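Opinion: The Sorting Bench Belongs to Its Sorters
Inger Riis
22 September 2021

The decision by Kuder to place a pair of robot arms on wire sorting at its Lunine recovery plant deserves a more careful hearing than it has received. The work is dull and hard on the hands. Employees who have done it for years do not defend it out of affection. They defend it as the part of the day in which they set their own pace.

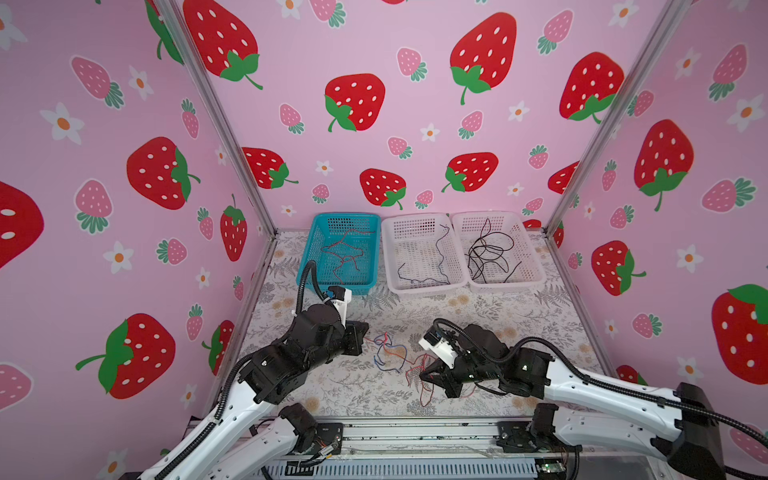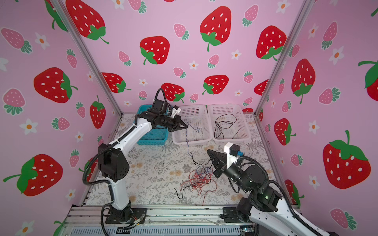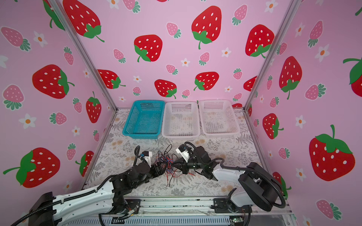
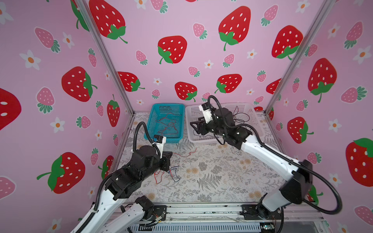

The two-arm wire sorting cell at Lunine, with its turquoise and white baskets.

Management has presented the cell as relief for the 11 people on the bench. Relief is welcome, but it must be defined. Under the present plan, three sorters will become attendants, responsible for clearing faults and checking the baskets. Their job grade will remain as it was, although the duties call for judgment and for training that the company has yet to schedule.

Sigrún Egilsson, who represents the bench staff, has asked that the grade be reviewed before the October rota is issued. The request is reasonable. An attendant who decides when a machine must stop is exercising authority, and the pay scale should say so.

The company should also state in writing what will become of the remaining eight positions. The Ravn site received such a statement before its own cell was installed, and the Lunine staff are owed the same.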